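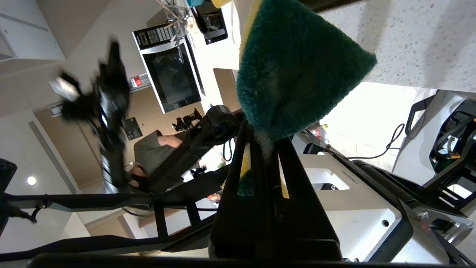

lumturie_d
¿Alguien siguió el juicio por el fraude de Storgate? Condenados 2 de los 4 acusados. 155 testigos para eso.

nurnis504
La sentencia tiene 504 páginas. Yo voy por el índice — apasionante.

lumturie_d
Pues a mí me parece floja.

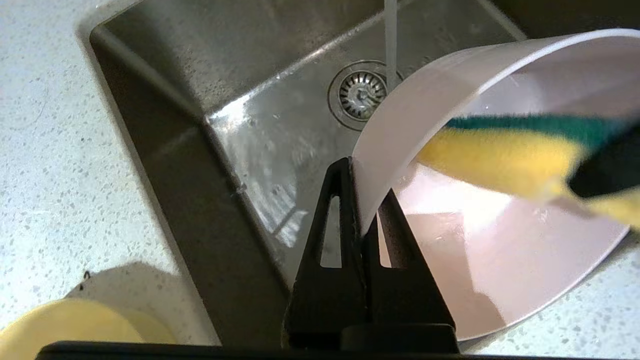
jotabe
¿Cabe recurso?
Cabe apelación, y la fiscalía ya la anunció.

nurnis504
Floja no, prudente. Sin contabilidad no hay condena.

lumturie_d
Prudentísima. Nos leemos en agosto.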